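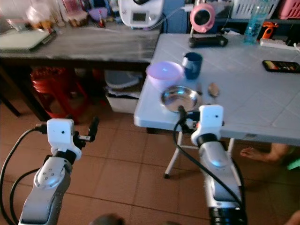
OK I have to talk about soup dumplings, because I finally made a batch at home that didn't leak and I'm still buzzing. Long thread, grab a snack.

---

Background: I've been chasing these since a trip to Gollthorpe in February, when I ate 11 of them at a counter the width of a bus seat and burned the roof of my mouth on the first one. Worth it!

---

The soup goes in solid. You make a really rich stock, chill it until it sets into jelly, chop it up and fold it into the pork. Then the steam melts it. I knew this in theory for years and it still feels like a magic trick every single time.

---

My stock: pork skin, chicken wings, ginger, scallions, a splash of rice wine. Low heat for 3 hours. Please don't let it boil hard (mine went cloudy and tasted kind of flat the time I did that).

---

Dough! Plain all-purpose flour and warm water, kneaded until it's as soft as an earlobe. Then cover it and walk away for half an hour. If it keeps springing back when you roll it, it wants more rest.

---

Roll the edges thinner than the middle. The middle carries all the weight, and the edges get bunched up on top, so if they're thick you end up with a chewy little doorknob.

---

Pleats. Oh, the pleats. Wing-sze Kao's handout from the Condori community class says 18 is traditional, and I'm happily landing on 13. They look like tiny lopsided hats and I love them.

---

Keep the filling COLD. I work with a small bowl of it and leave the rest in the fridge. Once the jelly starts to soften, the wrapper gets slick and won't seal, and then you're just making sad pork puddles.

---

Line the steamer with napa cabbage leaves. Parchment works too, but then you don't get to eat the cabbage afterward, and the cabbage is so good with black vinegar.

---

Final tally was 36 dumplings, nearly all of them intact. I froze a tray raw and they go straight into the steamer from the freezer, just give them a few extra minutes.

---

Next up: crab. Or maybe a mushroom version with agar for my sister, if anyone has a ratio they trust? Send it my way!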